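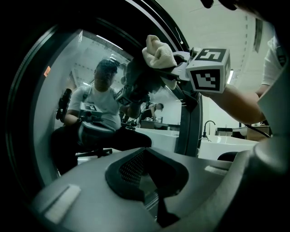
Who is allowed to record with the hand-held grippers?

Anyone who has read this section, finished the Hunine practice task, and been added to the operator list for the site.

8. Working rules for wiping tasks

This section covers wiping with a cloth on glass, mirrors, sinks, counters and cabinet fronts, using the Rarkidach hand-held gripper set. It applies at the Dunleavy and Ellgate sites. For pouring, folding and drawer tasks, see the sections that follow. Site rules come first if they are stricter than what is written here.

Last revised 2024-12-07.

8.1 Before you start

1. Check that the marker block on each gripper is tight. Hold the block, not the housing, and try to turn it. If it moves at all, stop and refit it as described in the mounting section.
2. Look at the printed faces of the block. Scratches, smears and lifted corners all count as damage. Replace the block; do not touch up the print with a pen.
3. Open and close the jaws a few times. They should move freely and close evenly.
4. Check the pads on the housing. A pad that has started to peel must be replaced before the session.
5. Route all cables away from the sink and away from your feet. A cable may cross a walkway only under a cable cover.
6. Put away personal items, including phones, badges, mail and medicine.
7. Tell everyone else in the room that recording is about to start. Anyone who has not signed the consent form must leave or be out of view, and this includes view by way of a mirror or window.

Note: A mirror shows parts of the room that are behind the operator. Check it from the working position, at the height where the gripper will be held. Checking from the doorway is not enough.

8.2 Cloths and liquids

Use the cloths supplied with the set or any plain cotton or microfiber cloth without tassels or loose threads. Wash new cloths once before use.

Water only, in a spray bottle labeled with its contents. Glass cleaner may be used at Ellgate with the site lead's approval. Bleach, solvents and abrasive creams are not allowed at either site.

Spray the cloth, never the surface, and do it well away from the gripper. Keep no more than 200 ml of liquid on the work surface.

CAUTION: The gripper is not sealed. If liquid gets on the housing, put the gripper down, switch off the unit, and dry the outside with a separate cloth. If liquid may have gone inside, tag the gripper as out of use and report it.

8.3 Seating and posture

Wiping may be done standing or seated. If you use an office chair, set its height first and keep the floor clear under all of its wheels. Do not lean over the front edge of the seat to reach the far side of a mirror. Move the chair, then carry on.

Keep the elbow of the working arm below shoulder height whenever the task allows. Take a break after every 8 takes. Operators who feel pain in the wrist or thumb should stop for the day and tell the site lead.

8.4 Recording a wiping take

1. Hold both grippers still in front of you with the jaws open.
2. Start the recording and wait for the tone.
3. Pick up the cloth with one gripper. Bunch it so that fabric covers both jaw tips completely.
4. Bring the cloth to the surface slowly. Make contact with the fabric first.
5. Wipe in overlapping strokes at an even speed. Any direction is fine, but finish one pass before changing it.
6. Keep the second gripper clear of the surface unless the task sheet calls for both hands.
7. Lift the cloth off, set it down at the start position, and open the jaws.
8. Hold still again for 2 seconds, then stop the recording.

CAUTION: Never touch glass with bare jaw tips. If the cloth slips and a tip is exposed, lift off at once and mark the take as failed. Do not fix the grip while it is still against the mirror.

Press lightly – enough to keep the whole cloth in contact, and no more. A wall mirror that shifts or creaks when wiped is not to be used. The same goes for glass with a chip or crack, however small.

8.5 Markers and reflections

The tracking software can pick up a marker twice, once directly and once in the mirror. The reflected marker is normally rejected by the filter, but the filter does less well when the block faces the glass nearly square on.

– Tilt the gripper so that the block is at an angle to the mirror.
– Keep sleeves and loose fabric off the block. Short or rolled sleeves are preferred.
– Do not cover the mirror, dim it, or tape over parts of it. Recordings need the surface as it is.
– Turn off any lamp that shines straight onto the glass. Ceiling lights may stay on.

If the quality screen shows less than 70 percent valid tracking, repeat the take. If the repeat is also low, change the angle of approach and run the calibration check before going on.

Note: Do not delete low-quality takes. Mark them with the reason code and leave them in the upload folder.

8.6 People in reflections

Consent covers a person seen in a mirror in the same way as a person seen directly. If someone without consent appears in a take, even for a moment and even far back in the room, mark the take as restricted before upload. Restricted takes are held at the site and removed on request. The forms in use since July have a line for this; older forms do not, and operators who signed one need to sign again.

8.7 After the session

1. Switch off both grippers and put them on the stand.
2. Wipe the marker blocks with a dry lint-free cloth.
3. Hang used cloths to dry, or bag them for washing.
4. Dry the sink edge and the floor under it.
5. Fill in the session sheet, with the surface type, the liquid used and any failed takes.
6. Start the upload. It takes about 70 minutes for a full session, and the unit must stay plugged in until the light goes out.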